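Asolstead Community Board > Home and Garden > Cut Flowers and Arranging

Topic: Supermarket roses drooping at the neck by day three -- what am I doing wrong?

marrifield_jo
Posted 7:42 pm

Hello all, I've been reading this board for ages and finally have something to ask. My mum turned 80 in November and since then I've got into the habit of buying her a bunch of roses whenever I do the big shop. She loves them, I love seeing her love them, and then by the third morning every single head has flopped over like it's had bad news. The petals are still lovely! It's just the neck, right under the bloom, that goes.

I'm cutting the ends, I'm using the little sachet, I'm changing the water every second day. The vase is a tall narrow one she's had since her wedding, and I'm not allowed to use another one, so please don't tell me to buy a new vase. Any ideas?

oldgumboots
Posted 8:05 pm

Welcome Jo, and happy birthday to your mum.

That's what we used to call bent neck, and nearly always it's the stem not getting water up to the head. Either there's an air bubble in the stem or the cut end has gummed up with muck. I worked in a flower shop for 19 years and this was the complaint we heard more than any other, usually from very nice people who'd driven the roses home on the back seat in the sun and then popped them on the bench while they put the shopping away.

What I'd do: fill the sink, hold the stems under, and take a good inch off with a sharp knife while they're still under the water. Then straight into the vase. Strip every leaf that would sit below the waterline. And wash that vase with a drop of bleach between bunches, because a tall narrow one is a devil to get a brush down and the slime at the bottom will do your next bunch in before you've got them home.

pelican_pete
Posted 8:31 pm

I'll politely disagree with Gumboots on cutting under water. I've done it both ways side by side for years and couldn't pick one from the other. Clean bucket, clean knife, decent drink somewhere cool overnight. That's the whole job as far as I'm concerned, and the rest is just getting your sleeves wet.

Agree on the bleach though. A half teaspoon in the vase water doesn't hurt either.

oldgumboots
Posted 8:44 pm

Pete, we've been having this argument for as long as I've been on this board and I look forward to having it again next year :)

Tae-yang Woo
Posted 9:10 pm

Hi Jo. I had the same trouble with red ones and I think the vase shape is part of it, so I hope your mum will forgive me. In a tall narrow vase the stems pack in tightly and the ones in the middle get squashed. I use a tall one too (black, so I can't see the water level, which has caught me out more than once) and what helped me was taking a couple of stems out and putting them in a jar on the windowsill. The rest have room and you get a second little arrangement for the kitchen.

I also leave plenty of leaf on above the rim. Gumboots will probably tell me off for this, but I like the green showing, and bare stems look a bit sad to me. 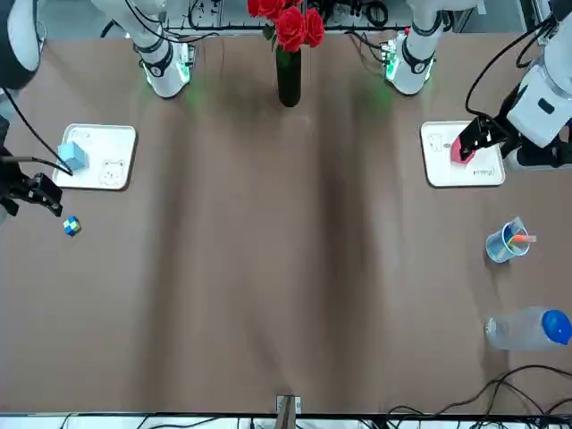

Red roses in the tall black vase, leaves left on up top.

I used the Prellau flower food with those, half strength. I find full strength turns our water cloudy, but we're on tank water here so yours might be different.

marrifield_jo
Posted 9:22 pm

Oh those are gorgeous, what a colour! Mum would be thrilled with a bunch like that. I will try the jar idea. She'll grumble for a bit and then she'll have one beside her bed and pretend it was her suggestion.

oldgumboots
Posted 9:35 pm

No telling off from me, Tae-yang. Leaves above the water are fine, and they do look handsome against the black. The only thing I'd say is that leaves lose a lot of moisture, so if a bunch is already struggling I'd take a few more off to favour the heads. If they're drinking well, leave them be.

Half strength I'm less keen on. There's sugar in it to feed the flower and something in it to keep the bugs down, and if you halve it you can end up feeding the bugs and not stopping them. Better to use it properly or use plain water and change it daily.

hazel_k
Posted 9:58 pm

Can I ask where everyone is buying? I gave up on the supermarket buckets altogether. Marciniak on the corner past the post office gets hers in twice a week and she'll tell you straight out if a bunch is on its last legs. I pay a bit more, but I had one lot go 8 days over winter and they only came out then because we were going away and I couldn't stand the thought of coming home to the smell.

pelican_pete
Posted 10:06 pm

Marciniak's are lovely but $27 a bunch last time I looked, and my wife isn't that fond of me. For the supermarket ones, give the bloom a gentle squeeze down low, where it meets the stem. Firm like a grape, take it home. Soft like a marshmallow, leave it there. They pull the tatty outer petals off to make the old ones look fresh, so don't go by looks.

hazel_k
Posted 10:14 pm

I always feel like I'm going to be asked to leave when I squeeze the flowers.

stitchandsow
Posted 6:50 am

Morning everyone, I'm a bit of an early bird so I've missed the fun. Jo, where does your mum keep the vase? I ask because my aunty had exactly this problem and hers was on the sideboard next to the fruit bowl. Ripe bananas give off a gas that ages flowers. She moved the roses to the hall and they did much better. Heater vents are another one, and the top of the telly, back when tellies had a top.

Also, if you catch a droopy one early you can often bring it back. Recut it, wrap the head and stem snugly in newspaper so it's held straight, and stand it up to the neck in lukewarm water for a few hours. I've used my Stustar bucket for this so often it has a tide mark. It doesn't work every time, but I'd say it's worth the sheet of newspaper.

pelican_pete
Posted 7:15 am

The newspaper trick I will vouch for. My nan swore by it, and she also swore by a copper coin in the vase, which I'm sorry to say did nothing whatsoever.

marrifield_jo
Posted 7:38 am

Stitch, I've just rung Mum (she's up at 6 every day, don't worry) and asked her what's beside the vase. Long pause. "The bananas, love, where else would they go?"

So! Fruit is moving to the pantry, vase is getting a bleach soak this arvo, and I'm going to cut half the next bunch under water and half not, and report back so that Gumboots and Pete can have something new to argue over. Thank you all so much, what a kind lot you are.

oldgumboots
Posted 7:52 am

Mark which is which with a bit of wool round the stem, Jo, or you'll forget by teatime. I always did.

Tae-yang Woo
Posted 8:20 am

Please do report back. I have a bunch of white ones coming and would like to know before I get the sink out.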